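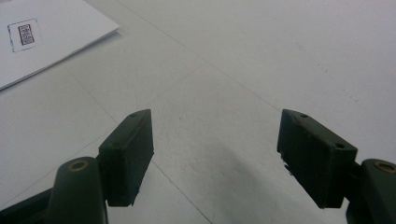
Maribeth Belmonte had already been at it since breakfast when I got to Bastthorpe on Friday, and she wasn't about to stop for me. "You can ask me stuff while I work," she said, "just don't ask me anything good in the middle of a grab."

So I pulled up a stool! Maribeth collects demonstrations for Bidico, which means she does a small job by hand, with a gripper she squeezes herself, over and over, and the recordings go to the people training the model. This month's job is stamping. Pick up the stamp, press it on the paper, put it back down.

I figured it would be dull. She laughed at that.

"It's dull if you do it the same way every time, and then it's useless too," she told me. "I come in from the left, I come in high, I start with the jaws way open. If I only ever show it my one favorite grab, that's all it's going to know."

Her target is 600 keepers (she says the word "keepers" a lot), and she throws out plenty.

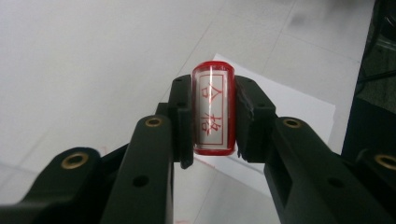

*2 min read*

The stamp says 合格, "passed," and I asked if that was somebody's little joke. "It was in the drawer," she said.

What does she throw out, then? Mostly the ones where she hesitates. "If I stop and think, you've got a couple seconds of me hovering, and the model learns to hover." Fumbles are different -- if she squeezes badly and then fixes it, she keeps that one and tags it. The team over in Elenville asked for more of those in July, and she's been saving them ever since.

I got to try it, and oh boy. My first 16 tries gave us 2 she'd keep, and I think she was being nice about one of them. The squeezing is easy enough, but you lose all the feeling in your fingertips and you have to trust your eyes (mine kept wandering to the paper).

"Everybody goes too fast," Maribeth said. "Gatchalian is going to be worse, by the way. That's the next set, and it's got lids."

She had 39 left to do before lunch, so I gave her back the gripper and went to find coffee.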